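Sedton workshop notebook
Kitchen plastics, small items. August, started 9.40 am.

Carrying on from the previous entry. Job is the storage layout for the loose plastic kitchenware on the white table, plus whatever handling marks and labelling we can settle along the way. The Bastberg order is on hold until the layout is decided, so no new containers. Work with what is on the shelf.

State at start. Utensils were lying flat in the Drundon tray with the handles all the one direction. Flat storage is poor for these. The long handles catch under the lip and the short pieces slide beneath them, and getting one out lifts two more. Moved them to upright storage and will leave them that way for the rest of the month.

Upright storage, cups

Tried the plain translucent cup with the rolled rim first. It is the lightest vessel we have and the most likely to fall over, so if it passes then the heavier ones pass. Inside width at the base is 51 mm by calliper. It is wider at the mouth but did not write that down, redo.

Loading order matters more than I expected. Red utensil first, flat handle up, leaning on the back wall. Blue second, leaning on the red. With that order the pair settles and stays. With blue in first, the rounded end rolls off the wall and the red one comes to rest across it at a bad angle, and the cup creeps on the tabletop when it is bumped. Repeated 5 times each way. Red first held every time. Blue first went over twice and walked toward the edge on the others.

Adding a third utensil did not help. The mouth gets crowded and you can no longer take one out with one hand. Limit is two per cup. If we want more capacity then more cups.

Ballast. A layer of dry rice in the base works but gets into the ridges on the handles and ends up on the floor. Washers rattle. A disc of rubber matting cut to the base is the best so far. It stops the lower ends sliding, which is most of the problem, and adds enough weight for a light knock. It has to come out for washing. Trim the disc slightly undersize or it has to be levered out with a knife and the wall gets scored.

Note on the hanging hole. The red handle has an oval hole in the rounded end, so it could go on a hook rail. Sutcliffe rail was tried earlier in the year and the hooks were too thick for the oval. Filing the hole out is not acceptable, as it leaves a rough edge that holds grime. Thinner hooks or stay with cups. The blue one would not suit the rail in any case. Cups are simpler.

Containers

The pale pink rectangular container stands behind the cup as a backstop. Two jobs: it holds the small loose parts, and it gives the cup something to lean on if it is pushed from the front. It is taller than the cup rim, so the cup cannot ride over it.

Capacity. Filled to the brim with water on the scale, tared dry, reading 1000 g, so take it as 1000 mL. Working fill is lower. At 700 mL of dry goods (used split peas) it can be carried one-handed with no lid and nothing comes over the side on a normal walk across the room. Above that it spills at the corners first. Write 700 on the label as the working fill and leave the brim figure off, or people will fill to it.

Rounded corners clean up well. Soft cloth, warm water, ordinary dish detergent, no brush. A brush hazes translucent plastic and the haze then gets mistaken for grease and is scrubbed again. The two hazed containers from last winter have been set aside for screws and offcuts.

Stain check. Tomato paste left overnight in an offcut of the same sort of plastic. Left an orange cast that did not wash off. Sun on the windowsill took most of it out after several days. Turmeric did not come out at all. Do not store either in the pale containers. Add to the sheet on the cupboard door.

Small round parts

The red-and-white round piece with the thin stem in the middle is a nuisance to store. It looks like a cap or small lid and gets treated as rubbish. It has been fished out of the bin once already. It also rolls, and the back edge of the white table has no lip. Options considered:

Lidded jar. Safe but out of sight, and then it gets forgotten.
Magnet strip. No good for plastic.
Shallow dish at the back of the table. Acceptable.
Strip of foam weatherseal along the back edge. Acceptable, and cheap. It also stops pens.

Going with the foam. Dish as well if one turns up. Until the foam is stuck down, small round parts stay flat side down and nowhere near the edge. Please do not put them in the cups. They wedge in the base and you have to tip the lot out to get at them.

Curved pieces

The bright red curved plastic piece is the awkward one. Arched like a handle, narrow at one end, glossy on the upper surface. It does not stack, does not stand, and hooks onto anything it is stored with. In the tray it picked up the red utensil through the hanging hole and the two came out together. Hung over the rim of the pink container it stays put but blocks access to the contents. Laid on the table on its side it is stable but takes up a lot of room for a small part.

Best result so far is to keep it beside the cup with the arch upward, and put it back last. Being last, it is also first out, which suits how it gets used. Not a proper solution. A peg in a scrap block would do it. There is pine left over from the shelf job. Drill for a short dowel, round the top over, no finish required. Will make one and see.

Check the gloss on the upper surface again after a month of handling. If it is scuffed, line the peg with felt.

Colour and light

Worth recording. The table is white and the wall side of the room is dark when the blind is down. The red and blue pieces stand out well against both. The translucent cup does not read well on the white top in poor light, and the pink container washes out toward grey. By late afternoon the tabletop itself goes slightly blue-grey and the pale items go with it. I knocked the cup reaching past it at 4.30 pm, having looked straight at it.

Two fixes. Put the pale items against the dark side, not in front of more white. And put a band of coloured tape under the rim of each cup. Tape under the rim and not on it, as the rolled edge lets the adhesive lift and then it catches on the cloth. Tested blue tape and green tape. Blue is easier to pick out but will be confused with the blue utensil when someone asks for "the blue one" across the room. Use green.

Wear on the handles

Looked over the long flat handles for cracks. There are faint ridges low on the red one. Moulded in, I think, as they are even and run parallel. They hold detergent film if rinsed in a hurry. Rinse with the ridges facing the tap. No cracks found. The older Drundon spatulas, which are not part of this set, have gone brittle at the neck and two of them should be thrown out. More than 51 wash cycles on those according to the tally card, though the card was not kept up over the break and the true figure will be higher.

Dishwasher question has come up again. Upper rack only, and not the cups. One cup from the same sleeve went out of round in the lower rack and will not sit flat now. It has been marked with a cross on the base. Do not put it back in service.

Layout as decided

Pink container at the back, against the dark side. Cup directly in front, touching or nearly. Red utensil in first, leaning back, blue over it to the right. Right-hand part of the table kept clear as the working area, small round parts toward the back of it until the foam goes on. Curved red piece goes in last, arch up, next to the cup. Anyone who shifts things for another job, please put them back in this order and note it here.

To do
Cut rubber discs for the remaining cups, slightly undersize.
Buy foam weatherseal, narrow, white or grey. Get the roll, not the pre-cut lengths.
Label pink container, 700 mL working fill.
Green tape on cups.
Dowel peg block for the curved piece.
Measure cup mouth.
Update the stain list on the cupboard door.
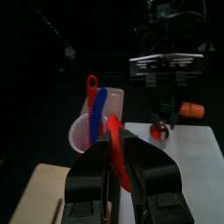
Also ask Bastberg whether the order can be changed from clear cups to solid white before it is released. If the price is the same, take the solid ones and skip the tape. Rubber disc size stays as is provided the base is still 51 mm.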